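4. Unpacking the shopping: where the time goes

The kitchen chores in this paper were picked because they are dull and because people do them without thinking. Unpacking a bag of food is the third of the four. Section 3 covered the folding and the wiping. Both went badly in ways we expected. Unpacking went better than we expected in some places and a good deal worse in others, so it gets a longer section.

4.1 What counts as done

One trial is one bag. The bag stands open on the worktop, eight items in it, and the arm has to get every item out and into the right place - cold things in the tray that stands in for the fridge, fruit in the bowl, tins and packets on the shelf. An item is done if it is in the right place, whole, and not about to roll off. Dropped and picked up again counts as done but is logged as a drop. Bruised or split fruit is a fail, even if it lands in the bowl.

We went back and forth on the bruising rule. A person would put a slightly knocked apple in the bowl and think nothing of it. But a machine that knocks every apple slightly is a machine you send back. So we kept the rule strict. Fruit was left overnight at room temperature and checked the next morning for soft brown patches under the skin, by pressing and then by cutting. Fruit bruised on arrival from the shop was taken out before the trials where we could spot it. Some will have got through. That pushes our bruising numbers up a bit, not down.

Time runs from the first movement of the arm to the last item let go. There is a cap of 30 minutes per bag. Anything still in the bag at that point is a fail.

4.2 Setup

Same arm, same two-finger gripper and same wrist camera as in Section 3. No suction, no change of fingers between items. This matters more than it sounds. Most quoted results for mixed shopping use either a tool changer or a hand picked for the item, and a household would put up with neither.

Two control systems were compared. Olura plans a grasp from the wrist view, commits to it and closes to a set width. Tam does not commit; it keeps correcting while the fingers close and stops on its own estimate of contact. Both were trained on the same 2000 demonstrations, collected by people steering the arm by hand in the Oten kitchen. The test kitchen is a different room with different light and a different worktop height. Neither system had seen it.

The person baseline is one adult using one hand, through a pair of kitchen tongs. We tried bare hands first and the comparison was silly, a whole bag in well under a minute. Tongs are fairer. Tongs are also still much quicker than either system, see 4.6.

4.3 Tins, boxes, packets

Short version: tins and boxes are fine. If the gripper can get round it and it does not change shape, both systems pick it up, and the failures are nearly all in the bag and not in the grasp. Handles flop over the item. The side of the bag gets pinched along with a box and the whole lot lifts. Olura is worse for this as it never looks again after it commits. Tam notices the view has changed, backs off, tries again, and sometimes backs off for so long that the cap runs out.

Soft packets (rice, frozen peas, grated cheese) are another matter. The fingers close, the contents move away from the fingers, and what is left in the grip is a fold of plastic. Often that is enough. A fold of plastic holds a bag of peas perfectly well until the arm swings. Then it doesn't. We slowed the swing for soft packets after the pilot and drops went down, time went up. No surprise in either.

Eggs were left out of the main trials. We tried a box of six in the pilot. The box is graspable. We would rather not go into it further.

4.4 Fruit

Fruit is where the two systems pull apart, and it is the part of the job a buyer would look at first. Nobody minds a dent in a tin.

The bag always held apples, sometimes pears, sometimes a single loose lemon. Lemons gave no trouble at all - tough skin, good grip, does not show a bruise. Pears gave the most. The narrow end fits between the fingers nicely so both systems like to go for it, and then the heavy end swings. Pears were let down early and hard in the bowl more than any other item.

Apples sit in between. They are close enough to round that it is easy to write them off as the easy case, and in simulation they are normally modelled as a ball. Real ones are not balls. The dark red kind we bought are tall, with straight sides and a knobbly narrow end, and which way up they lie changes everything. Held across the straight sides, the fingers have something near to two flat faces to press on. Held lower down, the skin slopes in under the tips and the fruit is squeezed upwards and out. We saw this over and over with Olura, which sets its width from the widest part it can see and takes no interest in which part that is.

Neither system is told about stem or blossom end. Tam seems to have picked something up from the demonstrations anyhow, as the people steering the arm had tended to go for the sides, and its grasps lean the same way. We did not test this properly. It would be worth a proper test.

The other trouble is the skin. Apples shine. A window or a ceiling lamp leaves a pale patch on the fruit, and that patch shifts as the camera moves, wheras a real mark on the skin stays put. Tam's contact estimate comes partly from the picture, and a bright patch near a fingertip can be read as a gap. It then keeps closing. Fourteen of the bruised apples in the main set had been gripped by Tam, and in most of the logs the estimate says "not touching" for a good while after the motor current says otherwise. A plain current limit would have caught nearly all of them. We have since added one. 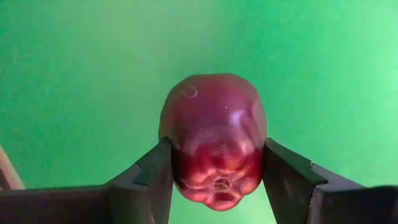
Figure 3. Wrist view of an apple held between the two finger tips. The blossom end faces the camera and the stem is out of sight. Note the pale highlight on the upper right of the skin, and the pinker reflections lower down.

Figure 3 gives an idea of what the controller has to go on. One fruit, a plain green background, both tips in view, which is as kind a picture as the wrist camera will ever supply. Even so the skin runs from maroon at the top to a much brighter red below the level of the tips, and there are several reflections to be mistaken for something else. There are marks too: a thin pale ring near the upper left and a few small specks. A person sorting fruit would want to know if any of those is damage. From this one view we can't say, and neither can the controller. It has no notion of a bad apple at all. Everything goes in the bowl.

4.5 Sorting by eye, or not

This last point was not part of the task as we wrote it down, but it kept coming up when we showed the trials to people. They watch the arm put away an apple and ask whether it would have noticed a rotten one. It would not. Putting the shopping away is, for a person, also the moment you see that the strawberries have gone or that the milk is short-dated. Quite a lot of useful work is hidden in that and none of it shows in a success rate.

We had a quick go at adding it. Before letting go, the arm turns the wrist over the fruit bowl and a second model, Bestness, scores the item for visible damage. The fingers are in the way. Whatever part of the skin they are pressing on cannot be seen, and the far side cannot be seen either, and turning the wrist does not help as the camera turns with it. Setting the fruit down, moving round and looking again would help, at the cost of more time on a chore that is already far too slow. We dropped it after a week and list it under future work with everyone else's.

4.6 So, yet?

With tins, boxes and hard fruit only, Tam clears a bag unaided often enough that you could leave the room. With soft packets or pears in it you could not. Olura is quicker on every single item and worse on the bag as a whole, as one bad commit early on tends to tip things over and spoil the grasps that come after.

Against tongs, neither is close. The person with tongs did not bruise any apples that we found, and put the pears down gently without being asked to. Most of the difference is not in the holding. Once an item is properly between the fingers it generally stays there. The time goes on getting to it: digging about in the bag, backing out, looking again, moving a handle. If we had one piece of advice for anyone working on this chore it would be to spend less effort on the grasp and more on the bag.

Tongs also have the one thing that neither system has, a hand on the other end which can feel the fruit start to slip. Fingertip sensing was outside our budget for this round. It is fitted to the arm used in Section 5, where the chore is loading a dishwaser, and some of the same items turn up again there.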